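# Chapter 6: Packing Loose Cords

Most small goods leave a packing room in a plain cardboard box, and most of the trouble comes from what goes inside it. Books stay where they are put. Power cords don't. They spring open, catch on flaps and tie themselves together.

This chapter follows the cord bench at Komham, a repair depot that sends out spare power cords for Flosero lamps. The depot packed 2,705 boxes in its last full year. Of these, 1,007 went out in November alone.
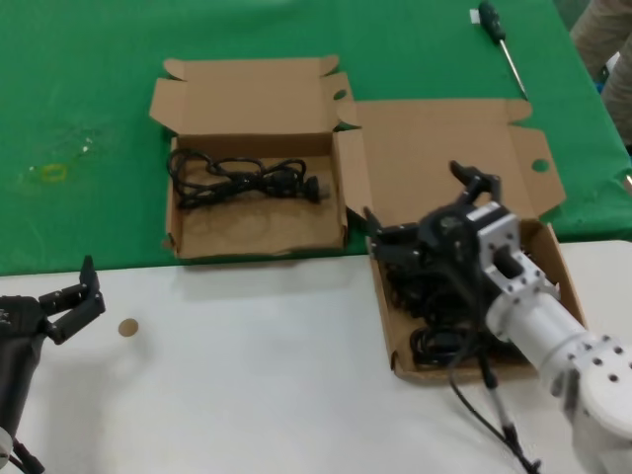 The work has three stages: opening the box, placing the cord and closing the lid. Each stage has its own section below. You will need a flat table, a supply of fold-over boxes and enough cords to practice with.

## 6.1 The box

A fold-over box is cut from a single sheet. The lid is joined to the tray along the back and has small tabs that tuck in at the sides. Before you pack, open the lid all the way and lay the flaps outward. A half-open flap will catch a plug every time. 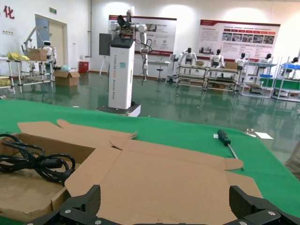
Check the creases as well. A crease that has been folded the wrong way stays weak, and the lid will bow when the box is stacked. Hermans, the box supplier used at Komham, ships its boxes flat in bundles of 145. The outer boxes in each bundle take the most knocks and should be looked at first.

## 6.2 The cord

Coil the cord in loops a little smaller than the tray. Put the plug in last, on top of the loops or beside them – never under them, where it can press through the base. Two cords coiled together are hard to separate, so lift them apart before packing.
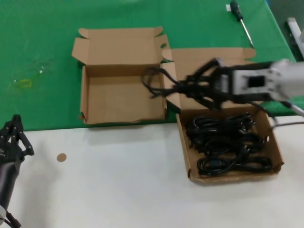

Some depots tie every cord. Jakel does this and uses a paper band, which adds a step but keeps the loops flat. At Komham the cords go in untied, and the lid holds them down.

**Key terms:** fold-over box, tray, tuck flap, crease, coil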